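La lettre de la doyenne

Le communiqué faisait 224 mots. Gunvor Fjeld les avait comptés avant de l'envoyer, par habitude de juriste, puis elle avait transmis le fichier au service de presse de l'université de Netach à 16 h 40. À 17 h 05, il figurait sur la page d'accueil de l'établissement, sous la photographie officielle de la doyenne.

Le texte prenait acte de l'annulation, par la cour d'appel, de la condamnation du metteur en scène Mattes Thiele. Il rappelait que l'arrêt se fondait sur un vice de procédure et ne se prononçait pas sur les faits. Il ajoutait, dans son avant-dernier paragraphe, que la faculté des arts de la scène « se réjouissait de pouvoir à nouveau envisager l'avenir avec sérénité ». Cette phrase n'était pas de Gunvor Fjeld. La doyenne, Waltraud Engelhardt, l'avait dictée par téléphone depuis un taxi.

Le premier message de protestation arriva à 17 h 22. Il émanait d'une étudiante de troisième année, Leonie Wegener, et ne comportait ni formule d'appel ni formule de politesse. Il demandait qui se réjouissait.

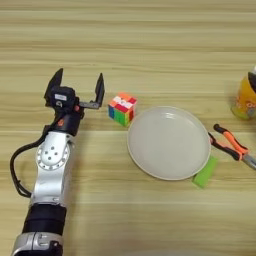 À 20 heures, la boîte de la faculté contenait 509 messages non lus. Gunvor Fjeld établit un tableau à quatre colonnes : expéditeur, qualité, nature de la demande, suite proposée. La quatrième colonne resta vide. Le règlement intérieur ne prévoyait pas de procédure de retrait pour un communiqué signé par un doyen. L'article 20 traitait de la rectification des erreurs matérielles, et une réjouissance n'entrait pas dans cette catégorie.

Elle appela Waltraud Engelhardt, qui répondit à la sixième sonnerie.

— Vous avez lu les messages ?

— J'en ai lu trois.

— Il y en a davantage.

— Je suppose que oui. Que disent-ils ?

Gunvor Fjeld relut l'intitulé de sa troisième colonne.

— Ils demandent des excuses. Certains demandent votre départ. Les mécènes de Prasano demandent à être tenus informés.

Il y eut un bruit de vaisselle à l'autre bout de la ligne. La doyenne avait joué sous la direction de Thiele pendant onze saisons, dont deux au théâtre Enine, et la moitié de sa notoriété provenait d'un feuilleton qu'il avait produit. Tout le monde à la faculté le savait. Cela ne figurait dans aucun document.

— Préparez un projet, dit-elle. Je le corrigerai.

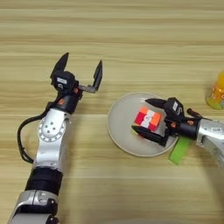 Le premier projet employait le mot « malentendu ». Friederike Pfeiffer, déléguée à la prévention des violences, le renvoya à 22 h 15 avec une seule annotation en marge : « Qui a mal entendu ? » Le deuxième employait « maladresse ». Il revint avec un trait. Le troisième supprimait les adjectifs et énonçait trois faits dans l'ordre : la doyenne avait écrit une phrase, cette phrase avait blessé des personnes, la doyenne les priait de l'excuser.

— C'est sec, dit Waltraud Engelhardt quand on le lui lut.

— C'est exact, répondit Gunvor Fjeld.

— Je voudrais qu'on ajoute que je ne visais pas les victimes.

— Vous ne les visiez pas. Vous ne les mentionniez pas non plus. Mme Pfeiffer estime que c'est le grief principal.

La doyenne demanda un délai. Elle rappela peu avant minuit et voulut savoir si l'on pouvait s'excuser d'une phrase sans s'excuser du sentiment. Gunvor Fjeld répondit que le droit disciplinaire ne connaissait que la phrase. Pour le reste, elle n'avait pas compétence. 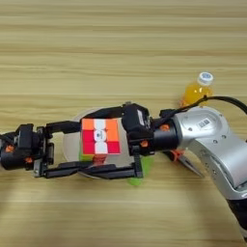
La lettre fut diffusée le lendemain à 9 heures, aux étudiants et à leurs parents. Elle comptait 100 mots, signature comprise. Le théâtre Zervas, partenaire de la faculté, la reproduisit sur son site sans commentaire. Mattes Thiele ne réagit pas. Son avocat fit savoir qu'il n'avait pas été consulté, ce qui était vrai.

Leonie Wegener se présenta au secrétariat à 11 h 30, la lettre imprimée pliée en quatre. Elle avait souligné le verbe de la première phrase.

— C'est elle qui l'a écrite ?

Gunvor Fjeld était tenue à la réserve sur la préparation des actes de la doyenne. Elle regarda la feuille, puis l'étudiante.

— C'est elle qui l'a signée.

— Et le communiqué d'hier ?

— Elle l'a signé aussi.

Leonie Wegener replia la lettre et demanda un récépissé attestant qu'elle était venue. Il n'existait pas de formulaire pour cela. Gunvor Fjeld prit une feuille à en-tête, inscrivit l'heure, le nom et l'objet de la visite, hésita sur l'objet, écrivit « question », et apposa le tampon.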